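How to Run a Blower Door Pre-Test Before the Final Airtightness Test

Filed under: Building Performance / Site Guides
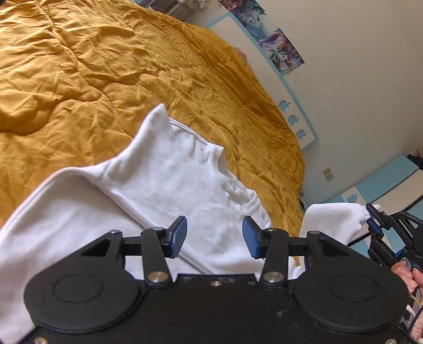
A pre-test should happen once the air barrier is complete and before any insulation or drywall covers it. On the Standgate student housing block we tested each floor at that stage, then the whole building at handover. The final test is a poor time to find leaks. By then the rooms are painted and furnished, and in a finished bedroom with a comforter on the bed and a white top laid out on it, the joint between wall and floor is hard to reach without moving everything. At pre-test the same joint is bare and can be fixed with tape in a few minutes.

What you need

A calibrated fan and door panel, a pressure gauge, a smoke pencil, a roll of the same tape used on the air barrier, and a marker that shows up on the membrane. Have the current drawings on hand with the air barrier line marked in red. If the line can't be drawn without lifting the pen, sort that out with the architect first.

Prepare the floor

Close all windows and exterior doors. Prop the interior doors open. Fill plumbing traps with water, or plug the waste pipes if the fixtures are not in yet. Seal the supply and exhaust ducts where they leave the test area. Leave everything else alone. Taping over a gap that will not be taped in normal use gives you a number you can't repeat later.

Stairwells need a temporary seal. On the Clandell library extension we used plywood sheets with foam gasket around the edges, and they held at full pressure. Polyethylene sheet alone tends to pull loose.

Run the test

1. Check the wind. We don't test above 6 meters per second.
2. Take the baseline pressure with the fan covered.
3. Bring the floor to 50 pascals of negative pressure and hold it there.
4. Walk the exterior walls with the smoke pencil, starting at the window frames.
5. Mark each leak on the membrane and on the drawing.
6. Repair, then repeat from step 2.

Take readings under positive pressure as well. Some tapes seal in one direction and lift in the other.

Where the leaks usually are

Most of ours have been at cable entries, window corners and the joint between the slab and the wall panels. At Grarton the floor plate was 800 square meters, and almost all of the leakage came from one row of conduit sleeves behind the electrical riser. Grommets fixed it. Foam had been tried there already and had shrunk away from the pipe.

Records

Keep the gauge readings, the marked drawing and a note of every temporary seal. The final tester will ask for them. The template we use is the Hoarau sheet, one page per floor, with a column for who made the repair and a column for the retest. Remove the temporary seals the same day and unplug the ducts before the ventilation contractor comes back.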